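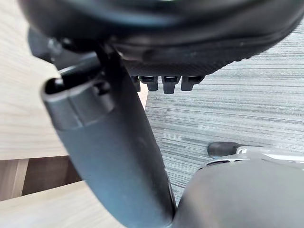

The Handover

Hạnh Ung had been told the keys would be in the top drawer, and they were, under a takeaway menu and a strip of stamps. There were 15 of them on a loop of green string. None had a tag.

It was her second day at Cevico. The first had gone on forms. Now the office was hers, or at least the desk was, and the man who had sat at it for years had left on the Friday train with his mug and his coat and not much explanation.

She tried the keys in the cabinet one by one. It took the ninth. The doors swung out further than she expected and the left one knocked her knee.

She had thought there would be more in it. The accounts for Nonach were supposed to run back to the start, and the list from head office had 98 entries on it, each with a reference and a year. She sat down on the carpet and read the list again. Then she rang downstairs.

"Is there another cabinet?" she said.

"There's just the one," said Vi. "Why, what have you got?"

"Binders. Not a lot of them."

"He used to take them home," said Vi. "We all knew that. He said he couldn't think in here." 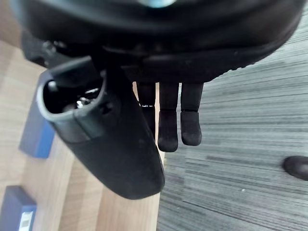
Down at carpet level.

Hạnh put the phone down and thought about that. She could see him doing it, a binder at a time under his arm in the rain, and his wife moving the fruit bowl so he could open it on the kitchen table. She had met the wife once, at the January party. She had talked for a long time about a leak.

She knelt at the cabinet and pulled the nearer binder towards her. It was heavier than it looked. The first pages were what they ought to be, invoices and delivery notes, a letter about an 800 pound deposit that had been paid twice. Behind those the paper changed. It was thin and lined, and covered in his small upright writing.

They were about the river. He had written down the height of it every morning for two winters, and the weather, and what was on it. Two swans. Ice at the edge. A football. On one page he had only put "Too dark" and on the next "Still too dark, went anyway".

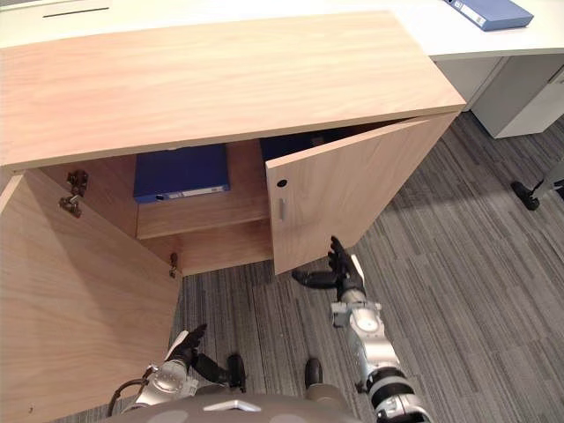
She read 70 pages before her foot went numb. There was nothing in them about Nonach, and nothing about money. Near the back he had started on a walk he meant to take when he finished work, all the way up to where the river began - it had a list of places to sleep, and most of them were crossed out.

The phone rang. It was Vi.

"Head office want to know if it's all there."

Hạnh looked at the list on her knee.

"Have you got an address for him?" she said.

"Somewhere. What do you want it for?"

"He's left something behind," she said, and went to find an envelope big enough.

Comments

Prillness: I liked the swans and the football. Did he ever do the walk? I want to know.

M. in Leeds: My dad kept a rain gauge diary at work for years, same sort of thing. We found it in with his payslips.

riverbank_jo: Good, but what happens about the missing accounts? She'll get the blame for that.

Contact | Copyright 2026, all stories remain with their authors | Back to top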